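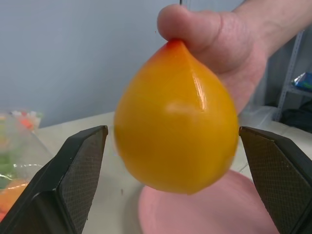

About the Ondrejka School

The Ondrejka School is an independent day school for children from preschool through the eighth grade. It is located in Drorkley, on the east bank of the river, and serves families from the town and from the surrounding farm communities. The school was established by a group of parents and teachers who wished to offer small classes, a steady daily routine and a full program of language, mathematics, science, music and the arts. It is governed by a board of directors and is operated on a nonprofit basis.

Our Purpose

The school exists to give each child a sound general education and the habits of work that will support it. Teachers are expected to know their students well, to set clear expectations and to report to families in plain terms. Students are expected to take part in lessons, care for shared materials and treat one another with courtesy.

Head of School

Zdislava Beneš has served as Head of School since the opening of the upper grades. She taught reading and history before moving into administration and continues to teach one section of seventh grade history each year. Ms. Beneš meets with families by appointment and holds open office hours each morning before the first bell. Questions concerning a student's daily work should go first to the classroom teacher.

Early Childhood Program

Children may enter the Early Childhood Program at age 2, provided that a place is available and that the child has completed a visit to the classroom. The day is divided between outdoor play, group time, rest and work at low tables. Much of the work is done with the hands. Children sort, match, pour, thread and name everyday things, and they are given ample time to repeat a task before moving on to the next. Formal reading instruction begins in kindergarten.

A half-day schedule is offered for the youngest children. Families who choose this schedule may change to the full day at the start of a new term upon written request.

Lower and Upper Grades

Students in grades one through five remain with a single classroom teacher for most subjects and work with specialist teachers in music, art and physical education. Beginning in sixth grade, students move between classrooms and are assigned an adviser, who follows their progress until graduation.

Every eighth grade student completes a long paper on a subject of his or her choosing. Recent papers have dealt with the grain trade in the county, the building of the Drorkley locks and the history of school lunches. Bound copies are kept in the library and may be read there during regular hours.

Campus and Facilities

The main building holds the classrooms of the lower and upper grades, the administrative office and the dining hall. The Early Childhood Program occupies a separate one-story building with its own entrance and fenced yard. Piratbridge Hall, at the north end of the campus, is used for assemblies, concerts and indoor sports.

The library holds more than 2000 volumes for children and young readers, together with a smaller collection for parents. Students may borrow books for two weeks at a time. Families of enrolled students may apply for a borrower's card at the library desk.

The Rullunine Fund

The Rullunine Fund provides tuition assistance to families who could not otherwise enroll. Awards are based on financial need and are reviewed each year. At present, roughly 60 students receive assistance through the fund. Applications are confidential and have no bearing on the admission decision. A family that has received an award must submit a new application each spring in order to be considered for the following school year.

Admission

Applications are accepted throughout the year, although most places are filled by May. A complete application includes the enrollment form, a record of immunizations, the most recent school report for children entering first grade or above, and an application fee of $50. The fee is waived for families applying to the Rullunine Fund.

Applicants to grades one through eight spend a morning in the classroom they would join. Parents are invited to meet with the Head of School during that time. Decisions are sent by mail, and families are asked to reply in writing within the period stated in the letter.

Visiting the School

Tours of the campus are given on school mornings at 9:30 a.m. and may be arranged through the administrative office. All visitors must sign in at the front desk upon arrival and wear a visitor's badge while on campus. Parking is available in the lot beside Piratbridge Hall. The circular drive in front of the main building is reserved for school buses until 9 a.m.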